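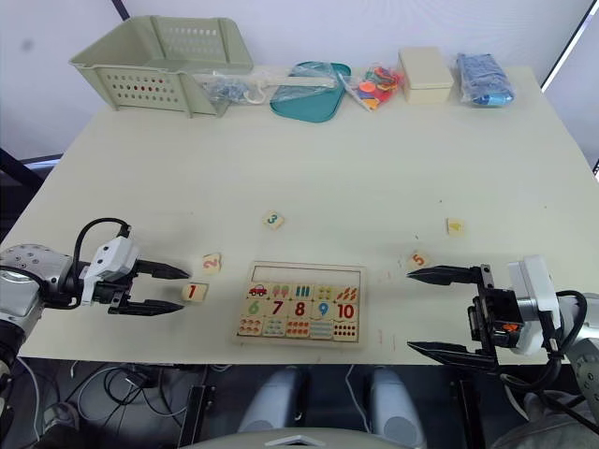

News Features Opinion Archive Contact

Magazine > Features > Schools and Learning

The trouble with early numbers

Print this page | E-mail this article

October 2025

The flyer came home in my daughter's bag between a sunscreen reminder and a drawing of what I was told was a wombat. "Is your child number-ready?" it asked. She was four. I had assumed she was ready for numbers in the way she was ready for rain, which is to say they would turn up and she would get used to them.

The flyer was from a company called Soleck, which sells a home maths program for children who haven't started school. There are others. Pugh does a subscription, Drekell does a workbook and an app, and all of them lean on the same idea: that a child who starts school knowing more maths will stay ahead, and that a child who doesn't may never catch up. It is a frightening thing to read at a kitchen bench while you are scraping out a lunch box.

I wanted to know if it was true, so I asked Soleck for the evidence behind the flyer. After two e-mails and a phone call I was sent a summary, seven pages long with plenty of white space. It described a group of 200 children whose parents had used the program and who did better on a number test than they had before. Nowhere could I find a group of children who hadn't used it. Four-year-olds get better at counting over the course of a year. They also get taller, and I haven't seen anyone try to bill for that.

When I raised this, the company said it was "always learning from families". I asked what it had learned and was sent the summary again.

To be fair to the sellers, there is something underneath all this. Children who arrive at school with a good feel for quantity do tend to find maths easier later on. What's less clear is why. A child with a good feel for quantity may have had more time with adults, a calmer house, better sleep, or just a head that runs that way. Lift one part out, put it in a box, charge for it every month, and you may have the part that matters. You may also have a box.

Kamol Kamolrat has taught the first year of primary school for 21 years, the last few of them in Nenstead, where I met him after the final bell. He had the look of a man who has been asked for a lot of glue.

"I get kids who can count to a hundred and can't hand me five pencils," he told me. "They've learned a song. It's a good song, I've got nothing against it, but the parents think it's maths."

He made me try it from the other side. Say the alphabet, he said, and then tell me which letter is three before R. I stood there moving my lips. That, he said, is what "what's one less than eight" feels like when all you have is the song. Every number is stuck to the next and you have to start from the front to reach any of them.

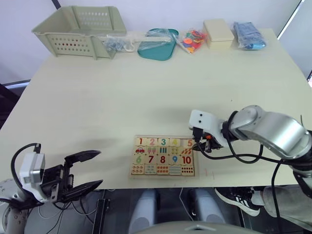

What he looks for in the first weeks is duller than anything on the flyer. Can a child look at a few things and know how many there are without touching each one? Do they know that the last number they say is the answer, or do they go back and start again when you ask "so how many"? If he spreads the counters out, do they think there are more? None of this makes much of a party trick, and none of it shows up well on a certificate, of which Soleck's program gives out quite a few.

I expected him to tell me that parents should throw the lot away. He wouldn't. Some of his families use the workbooks and enjoy them, he said, and a kid who likes sitting down with Dad for ten minutes is getting something whatever is on the page. His complaint was with the worry. He now has parents at the September interviews asking about a child's "level", a word he used to hear only from people with teenagers.

The worry has its own history. When my mother was raising us, the fashion was to leave it to the teachers, and parents were told off for teaching sums the wrong way at home. Before that it was times tables at the breakfast table. Each of these was put forward with great confidence by people who knew about children, and a lot of children learned to add regardless. I'm suspicious of any advice that swings that far and never apologises.

I'm also suspicious of the other camp, who say that play will take care of everything. It's a lovely thought, and it tends to come from people whose houses are full of books and board games. Eldana Assefa runs a playgroup on the other side of Nenstead and has little patience for it.

"Play with what? Play with who?" she said. "If you're working two jobs, someone telling you it all happens naturally isn't much help. You want to know what to do with the half hour you've got."

Her answer is to give the half hour a bit of shape. Setting the table. Sharing out mandarin pieces and arguing about who has more. Board games with dice, which she rates highly, and losing at them, which she rates higher. She had one mother ask whether she should be correcting her son when he skipped thirteen. Eldana told her that everybody skips thirteen.

I tried to find out whether her way works any better than the flyer's, and I can't tell you that it does. Her playgroup has no summary. It costs five dollars a family, paid into an ice-cream tub, and she would be the first to say that the kids who come are the kids whose parents bring them.

So I'm left where I began, minus some of the fright. I didn't sign up. My daughter counts the stairs at our place most mornings and gets a different total depending on her mood. Last week she announced that she had more toast than me, and I looked, and she did, and we had a fairly heated talk about whose fault it was.

Print this page | E-mail this article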